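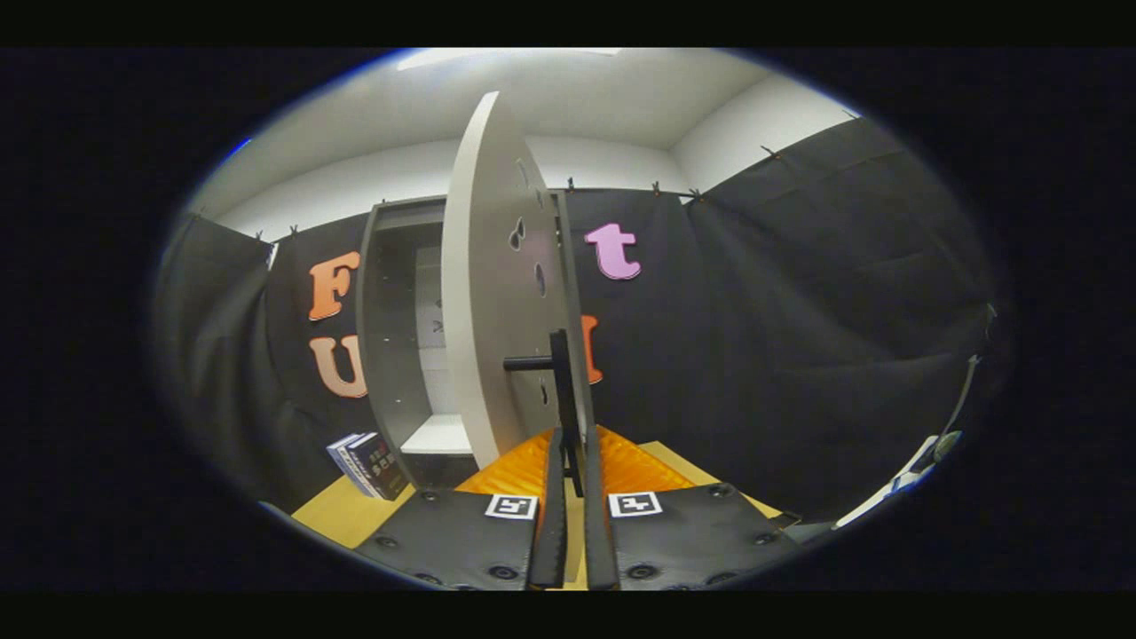

Durkport Robotics Club -- summer round-up
August 1, 2021

The cabinet task is finished for this term, and the members who worked on it asked for a proper write-up in the newsletter, so this is longer than usual.

We started in March with a plain aim. We wanted to record people putting things into a cabinet and taking them out again with a hand-held gripper, and then see whether the club's small arm could learn the same movement from the recordings. The project is called Nurnura, after a list of names that went round the group and was voted on twice. The target was 500 good recordings by the end of July. We have 396 that we are happy with, out of 1,945 attempts. Most of the rejected ones date from the first few weeks, when people moved too fast and the markers on the fingers blurred.

The Saturday group did the bulk of the recording and the Pidholm group did the checking. Checking means watching each clip through and marking where the grip starts and where it ends. It is slow work and we are grateful to everyone who stuck at it. Two of the younger members wrote a short script that throws out any clip in which a marker is lost for more than half a second, and this saved a good deal of time in June.

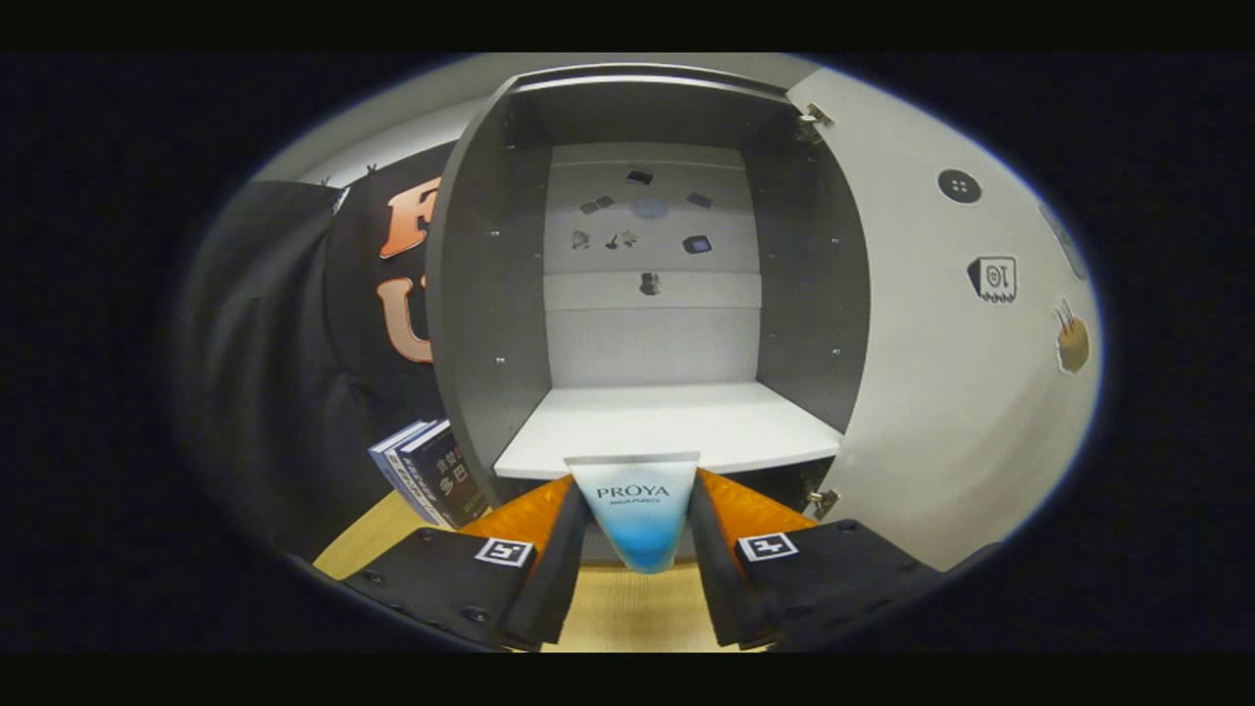
Choosing what to pick up took longer than we had expected. The first list was all boxes and blocks, which are easy to hold and teach the arm very little. The second list had bottles, packets and tubes on it. A squeeze tube such as the white and blue PROYA one is a useful test piece, with a flat crimped end at one end and a cap at the other, and it can be held upright between the orange pads with the cap pointing down. Soft things change shape when they are squeezed, so we asked everyone to close the fingers slowly and stop as soon as the tube stayed put. Members who gripped hard tended to get a tilt when they came to let go.

We also had a long discussion about the shelf edge. Some people liked to come in level with the shelf and slide forward, and others came in high and lowered the item down. Both work by hand. For the arm we settled on coming in high, as it has more room for error that way. The level recordings have been kept in a separate folder and may be used next term.
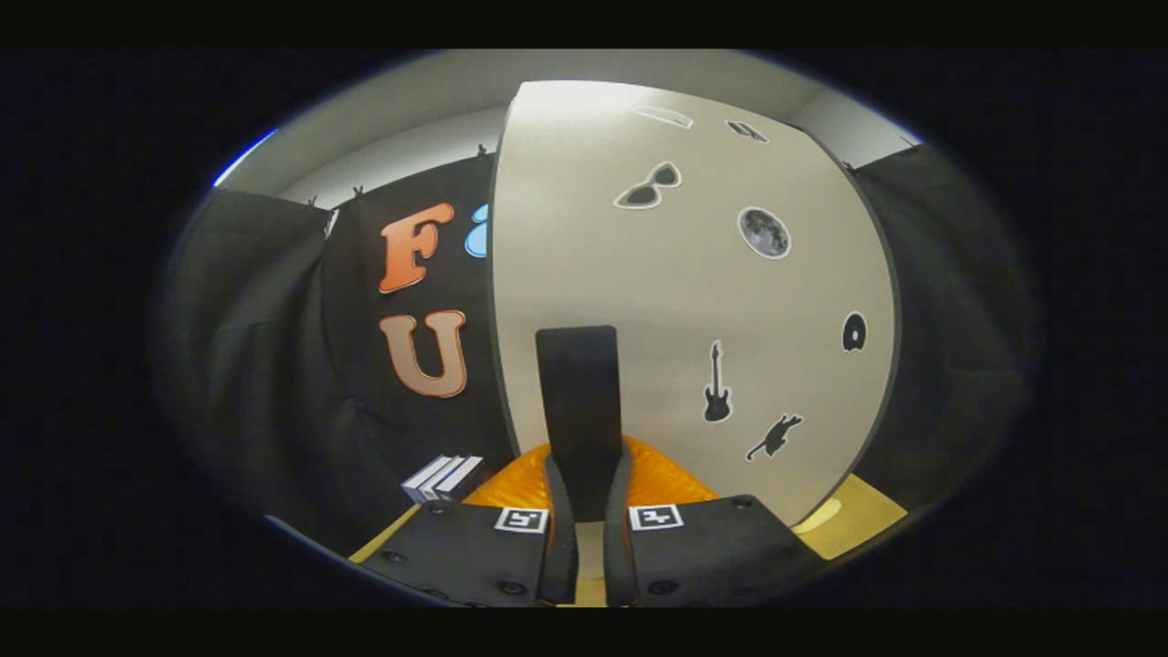
The arm itself has had mixed results. With the boxes it now places the item on the shelf in most trials. With tubes it manages fewer than half, and it has a habit of opening the fingers slightly too early. The Serra group, who look after the software side, think the model has not seen enough slow releases, and they have asked for another batch in the autumn made up of nothing else. They would also like more recordings from left-handed members, please.

Doors are the next thing. We have left opening and closing out of the task so far, and anyone who has tried to pull a door with the gripper will know why. The finger pads slip, and the wrist has to turn as the door swings. There will be a session on this when we are back, and ideas for a different pad shape are welcome beforehand.

A few practical notes. The club is closed throughout August. Subs for the new term are £9 and can be paid at the first meeting. If you have a gripper at home, please bring it back with its pads attached -- three came back without them at Easter and we had to cut new ones. Parents who would like to see the recordings and the arm running can come along to the Durkport open evening in the autumn, and the date will be in the next newsletter.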